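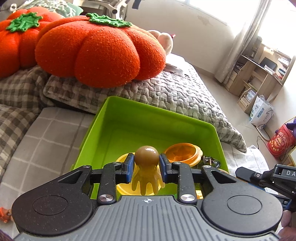

A small olive-yellow rubber figure with a glossy round head.

Looking After Paperback Novels at Home
Fuver Home Pages - updated July 2, 2026

Paperbacks are cheaper to make than hardcovers and they show wear sooner. Most of the damage in a home library comes from damp, direct sun and rough shelving.

Shelving

Stand novels upright with enough room that you can slide a finger in beside each one. If you have to tug a book out by the top of the spine, the shelf is too full. Push in the books on either side and grip the one you want by the middle.

Very thick paperbacks, over 500 pages, do better lying flat. Stood upright, the weight of the pages pulls down on the glue and the spine starts to lean. Stack them no higher than you can lift in one go, with the largest at the bottom.

Leave a gap between the back of the shelf and an outside wall. In my old apartment in Flernville I lost a row of crime novels to mildew on a north wall, and the front edges looked fine the whole time.

Musty smell

Put the book in a lidded plastic bin with an open dish of baking soda next to it. Don't let the powder touch the pages. Close the lid and leave it for a week, then fan the pages and smell again. Old book club editions may need 2 rounds.

Skip the dryer sheets. They cover the smell with another one and can leave a film on the paper.

Sticker residue

Warm the price sticker with a hair dryer on low and lift a corner with a fingernail. Pull slowly, flat against the cover. Any glue left on a shiny cover comes off with a little rubbing alcohol on a cotton swab. Don't try this on an uncoated cover - the ink may come off too.
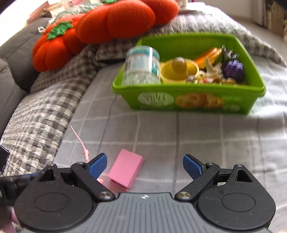 Baran from Mildale writes: I tried the alcohol on a matte cover and it took the author's name halfway off. A white eraser worked better on the next one. Slow, but no smears.

An eraser is a good choice for matte covers. Rub in one direction and brush the crumbs away from the spine.

Loose pages

For a single loose page, run a thin line of white PVA glue along the inner edge with a toothpick. Set the page in place, close the book and put a heavier book on top overnight. My copy of a long family saga dropped page 197 every time I opened it, and this has held since March.

Tape yellows and goes brittle, so keep it away from anything you plan to read again.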